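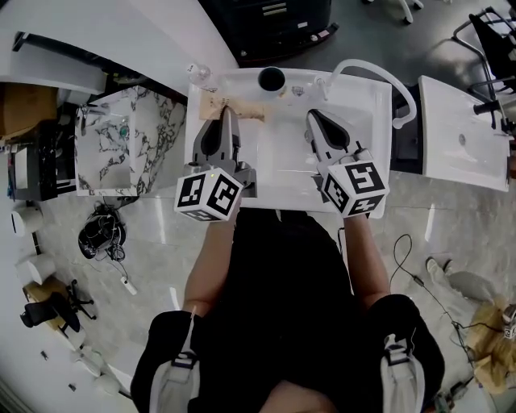

How do you get a robot hand ready for a day of work? Mostly you clean it and check it. The kind we look after at the Fultton workshop is called a gripper, and it has two fingers, also called jaws, that open and shut like your thumb and pointer finger. Ours gets used by robots and by people too, because a person can hold one in each hand and do a job with it. Look at the white cubes with the black-and-white patterns. Those patterns are markers. A camera sees the pattern and a computer works out where the gripper is and which way it is tilted. Pretty smart for some black squares!

So, the morning check. Goes like this.

First, power off. Always. Even if you are in a hurry (we are always in a hurry).

Next the jaws. Open, shut, open, shut, 13 times. Listen. A smooth sound is good. A crunchy sound means grit in the joint, so out comes the little brush. Crumbs, dust, bits of paper - all of it ends up in there somehow.

Then the finger tips. Is one bent? Is one longer than the other? If the tips don't meet, the gripper can't pick up thin stuff. Paper is a really good test. Try picking up a scrap of it with two spoons and you will see why. Hard, right?

Now the markers. Wipe with a soft dry cloth. No scrubbing!! A scratch across the pattern can confuse the camera, and then the computer thinks the hand is someplace it isn't. If a corner is peeling we print a new one and stick it on flat. No bubbles.

Last, the screws. There are 5 on our type and they wiggle loose over time. Just snug, not super tight. Too tight and the plastic cracks. We found that out in July, on the gripper we call Pralau. (Yes they have names. The other one is Noren.)

Then we write it all in the log book. Date, which gripper, how many times it has been used since the last big clean. Pralau was at 334. Noren only 156, so Noren gets to wait a bit.

Words to know
Gripper - a robot hand
Jaws - the parts that open and close
Marker - a pattern a camera can find easly
Log book - where you write down what you fixed

Try it at home: tape two popsicle sticks to a clothespin, one on each side. Now you have a gripper. Pick up a crumpled bit of paper, then a flat one. Wich is harder? Bend one stick a little and try agian.

Fultton Kids Page, updated 11/21/25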